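Home | About the Project | News | Reports | Contact

Filed under: Progress reports, Clothing reuse

Waler Clothing Exchange - Progress Report to the Trellier Fund, July

Dear Ms Pumphrey,

I am pleased to send you our report for the last 3 months. In this period we received 2,086 garments from households in Ullow and the farms on the eastern road. Most of them came in good condition, and the winter coats were gone from the racks very fast.

The colour tags which we proposed in our application are now in use. Each tag shows the month when the garment arrived, so we can see which things stay too long. Children's sizes move quickly. Men's business shirts do not, and we would like to offer these to the job centre in Maldonado.

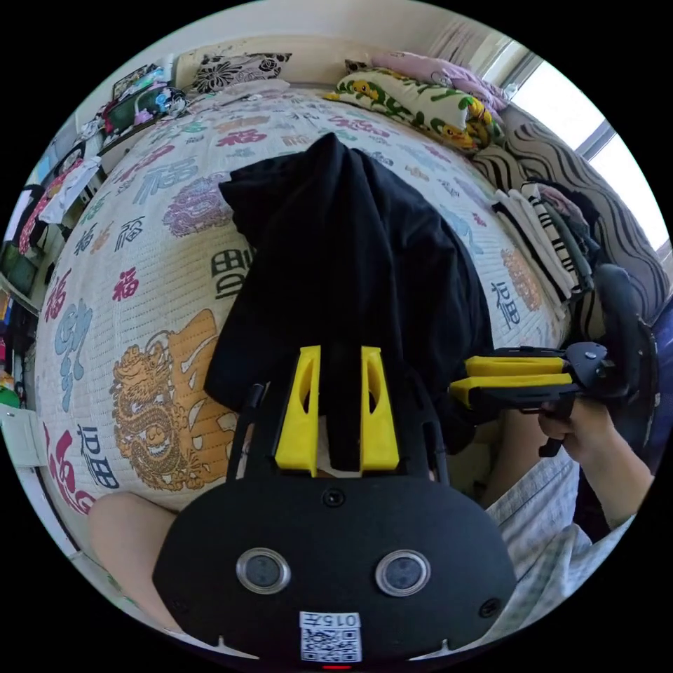

A black garment on the bed.

The mending evenings have started later than planned - the hall was not free until after the school concerts. We held 11 evenings, and attendance was better when we began at 6.30 pm. Several participants asked for a lesson on zippers, and this we will organise in the next period.

One difficulty remains. The storage room is damp on the north wall and we had to move the woollens away from it. I have asked for a quote for the repair, but I did not receive it yet. I will write to you separately if we need to change the budget.

With thanks for your patience and support,

Macario Pacheco
Project Coordinator

Recent reports
Setting up the storage room
Results of the household survey
First season of the exchange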